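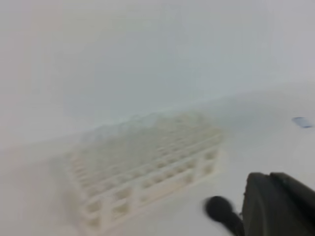

Fig. 1. Rack on the bench, no tubes in it.

4. Setting out the rack and tubes

Do this section before you unpack the reagents. Satodcombe benches are all the same height so the steps are the same in every bay. If you have the Zurico rack and not the Pivlow one, the holes are a bit tighter — see note at the end of 4.2.

4.1 Placing the rack

1. Wipe the bench first. Damp cloth, then dry paper. Leave it 10 minutes.

2. Take the rack out of its bag and turn it over. Check the underside for bits of moulding. Snap them off by hand, no knives.

3. Set it down square-holed side up. The cut-outs go round the sides, the grid goes on top. Upside down it will still stand, but tubes slide about and you'll think the rack is faulty.

4. Press on each corner in turn. Should not rock. If it rocks, look for grit under it before you send it back.

5. Keep it 300 mm from the front edge of the bench. Sleeves catch it otherwise.

Note: white rack on a white bench is hard to see from the side, more so late in the afternoon with the blinds half down. Put a strip of coloured tape on one end wall if people keep knocking it. Tape on the outside only.

CAUTION: do not carry the rack by one end once there are tubes in it. Two hands, both ends, every time.

4.2 Loading the tubes

1. Check every tube before it goes in. Hold it up to the light and run a gloved finger round the rim. Chipped ones go in the glass bin, not the ordinary bin.

2. Start with the rear row. Front rows stay clear untill you have labelled the back one, so you aren't reaching over glass.

3. Lower each tube straight down. Don't drop it the last bit. Don't twist it.

4. Open end up, no stoppers yet. Stoppers come in section 5.

5. Spread the weight if you are using only a few tubes and they will be filled. For dry tubes it doesn't matter.

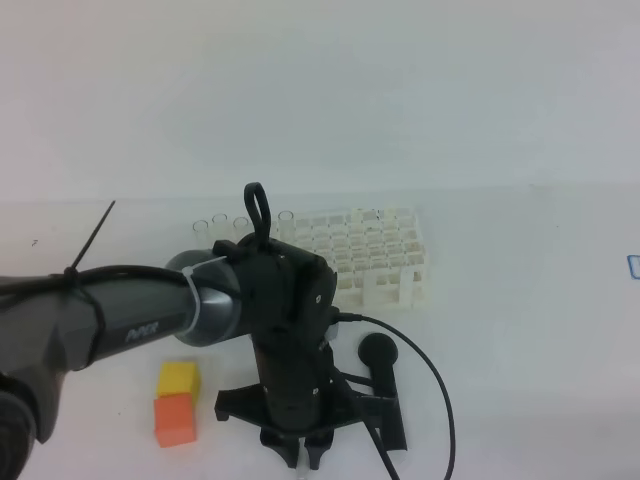 Fig. 2. Rear row with four clear tubes, rims open. Yellow and orange foam cubes on the bench.

Note: Zurico rack only. If a tube feels tight, stop. Try the next hole along. Forcing it is how most of them get broken, and you will be picking splinters out of the grid for the rest of the morning.

CAUTION: glass. Gloves on for all of 4.2 and 4.3, also for emptying.

4.3 Foam cubes

The cubes are for marking batches, one colour to a batch. They can sit anywhere on the bench you can reach as long as they are not in the rack and not under it.

1. Pick a colour and write it on the batch sheet before you do anything else.

2. Keep cubes off wet patches. They soak it up and hold it.

3. Done with a batch? Cube goes back in the tub. Don't leave it for the next person, they will think the batch is still open.

4.4 Cleaning and putting away

1. Tubes out first, one at a time, starting from the front.

2. Rinse the rack under the cold tap, both sides. Warm water is OK, hot is not, the walls can bow.

3. Shake it, then stand it on its end to drain. A soft bottle brush gets into the corners of the holes. No wire brushes, no scouring pads.

4. Dry before bagging. A rack bagged wet smells after 3 days and needs washing agian.

Spare racks and tubes: order on the Taheri form, 2 racks at most per bay. Put the bay number on the form or it comes back.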